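About Furow

Furow is a cooking school and knife sharpening shop in Mitstead.

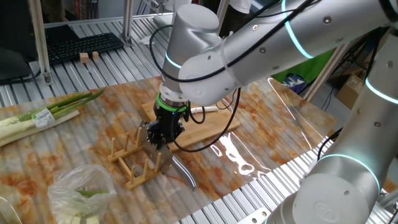
Kitchen knife above a wooden cutting board.

The school was started by Beat Hubmann, who had been sharpening knives for restaurants out of a van and kept getting asked how to use them. The first classes were held on Monday nights in a rented church kitchen. We now have our own building on Nzioka Street, with a teaching kitchen at the front and the sharpening room behind it.

We teach basic home cooking to adults. Most people begin with the knife skills course, which runs for 4 weeks and covers grip, onions, root vegetables, herbs and how to take a chicken apart. After that you can go on to soups and stocks, bread, fish, or the weeknight dinners course. You don't need to take them in order. Recipes are handed out on paper at the end of each class, and you take home what you cook.

Classes are kept to seven students. Aprons and knives are provided, but you are welcome to bring your own. Please wear closed shoes.

The sharpening counter is open during school hours. Kitchen knives, cleavers and scissors are done by hand on water stones and are usually ready within 72 hours. We do not sharpen serrated bread knives or garden tools. Wrap blades in a towel or cardboard before you bring them in.

Gift certificates start at $50 and can be used for classes or sharpening. The bread course does not run in November, when the oven is booked for pie orders.

Parking is behind the building, next to the Skonero hardware store.

Share 7
Comments 4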